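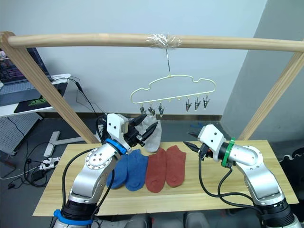
Trerngate Laundry Services
Equipment Review Meeting, Mon 8 December
Upstairs meeting room

Present: operations, floor supervision, accounts, maintenance, customer service (joined during item 2, with doughnuts, and was forgiven).
Apologies: transport.

1. Minutes of the last meeting
Accepted with one correction. The words "the folding machine is fine" should read "the folding machine is fined," referring to the noise complaint. Maintenance asked that its objection to both versions be recorded.

2. Grevunik two-arm kit: trial report
Operations reported on the trial of the Grevunik kit, on offer to us as a 16-week lease. The kit is two arms with grippers and the software to run them. The table, the socks and the patience are supplied by the customer.

The job chosen for the trial is sock hanging: pick a sock up from the table, bring it to the hanger, get it into a clip. Accounts asked why we had started with socks, given that our money is in sheets. Operations replied that Grevunik had advised starting small. Accounts observed that the lease payment had not started small.

Floor supervision has watched several sessions and finds them restful. The arms do not hurry. She has no complaint about the handling but would like to know what happens with a sock that is inside out, as most of ours are on arrival. The brochure is silent on this. Operations to ask.

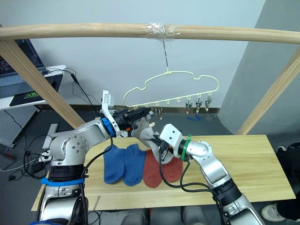
Trial table: gray sock up between the grippers, blue and rust-red socks laid out below.

Customer service asked whether the socks have to be laid flat, toes all the same way, before a session. For the trial, yes. Who lays them out? Staff do. There was a pause here. Operations pointed out that this is a trial arrangement, and that Grevunik sells a bin-picking add-on. The price of the add-on was read aloud and there was a second pause.

Maintenance raised the hanger, which is held to the rod by wire and a quantity of clear tape. Maintenance would prefer a bracket and offered to make one. Operations asked that nothing be moved until the trial is over, as the arms have been set up for the hanger where it is. Maintenance agreed to leave it alone, and wished it noted that the tape would not have been its choice.

The manual runs to some 76 pages. Maintenance has read it. The chapter on cable routing is said to be good, and maintenance suggested that others might like to look at it too – no takers.

3. Other quotes
Itgate has quoted for a single-arm unit. It is cheaper, and comes with a service visit included. Floor supervision doubted that one arm could straighten a sock and clip it. Itgate's sales office says it can "with the right fixture," and would be pleased to quote for the fixture.

Zeng has not answered since September. Accounts proposed taking this as a no. Carried.

4. Decision on the lease
Options discussed were to sign, to decline, or to ask for more time. Operations favored signing. Accounts favored declining and offered to do so by phone during the meeting. After some discussion it was agreed to ask Grevunik for a further 5 weeks on trial terms, using our own socks in the state in which they reach us. Agreed by all except accounts, who abstained audibly.

5. Any other business
The odd sock box is full again. Customer service asked if the kit could match pairs. Operations will add this to the questions for Grevunik.
Parking: held over.

Actions
Operations: write to Grevunik about the longer trial, inside-out socks and pairing.
Maintenance: sketch a bracket. Sketch only.
Floor supervision: pick out a batch of difficult socks.
Accounts: get the Itgate quote in writing, with the fixture.

Next meeting once Grevunik has replied.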